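Derkier Adds Household Work to Its Skollar Recording Service
12/09/2024

Derkier has sold recording gear to robotics labs for several years. Since November it has also sold the recordings. The service is called Skollar, and customers order footage of ordinary housework done by people, seen from head height, to train robots that will one day do the same jobs. We spoke with the product manager in the company's Gedudholm office.

The first question was why a lab would pay for this when it could put a camera on its own staff. "Plenty of them do, and they end up with the same kitchen 1,000 times," the manager said. "The robot gets good at that kitchen. Then it goes into a bedroom with a deep counter and dark furniture and it has trouble."

Customers pick from a list of 324 tasks or write their own. Most of the tasks are small: moving an object over, wiping under it and putting it back. Folding one towel. Clearing a bedside table before changing the sheets. The manager said the short ones sell best.

"People come to us asking for a whole room cleaned from start to finish. We'll do it, but they usually come back and ask us to cut it up. A wipe of one surface with one thing standing on it is already a lot to learn. Two hands are doing two different jobs, and one of them is often just keeping something still."

The standard package is 210 clips, each with a written note of the task and the time each step begins. Hand positions are marked by software and then checked by a person. Delivery takes 18 working days. Rush orders are possible but cost more, and the manager was in no hurry to sell us on them. "The checking is where the days go. If you skip it you get fingers labeled as the wrong hand, and you find out a month later."

We asked about clutter. Some earlier collections we have looked at used bare tables and plain blocks. Skollar homes are left furnished, and workers are told not to take off jewelry or change their clothes unless a customer requests it. "A sleeve, a bracelet, a cord on the bed, a note with handwriting on it. A robot's going to see all of that. We had one customer who wanted everything plain, and we did it for them, but I wouldn't order it that way myself."

There are limits. The recordings carry no touch data, so a buyer can see where a hand goes but gets no reading of how hard it presses. A separate glove from Aksoy can be added for that, though the manager said it changes how people pick up thin items and should be tried on a small order first. Glossy counters and low light also bring down the quality of the hand marking, and clips that fall under the threshold are recorded over at no charge.

Labs can ask for a sample set before ordering. The manager suggests looking at the dull ones. "Watch somebody wipe a nightstand. If your model can follow that, call us about the kitchen."

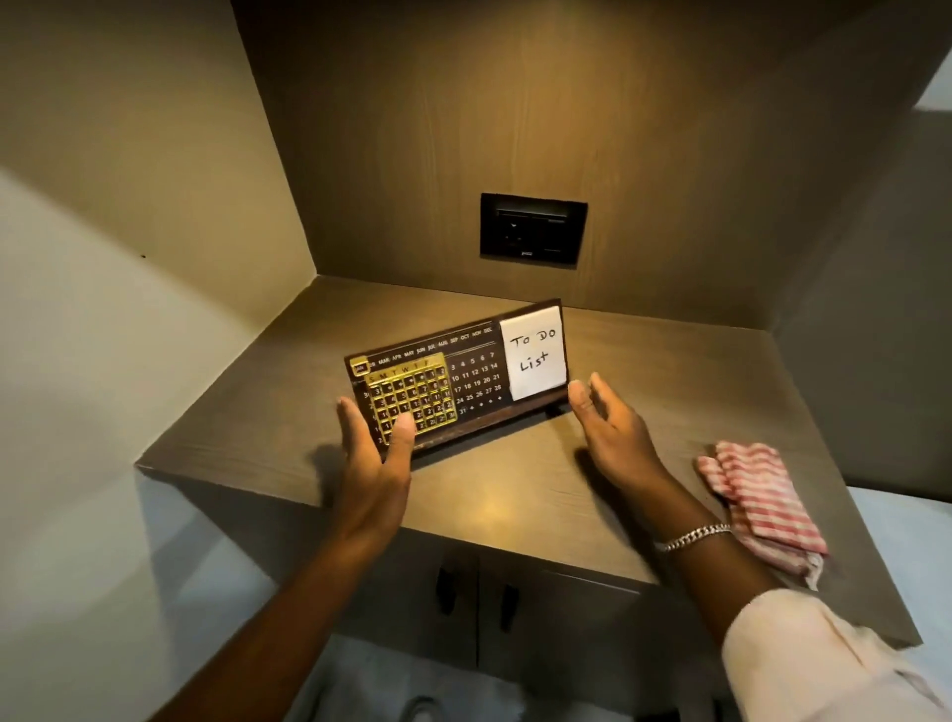
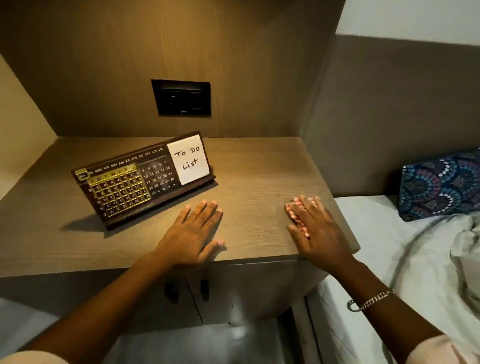

Bedside tidying, with the desk calendar and checkered cloth in both views.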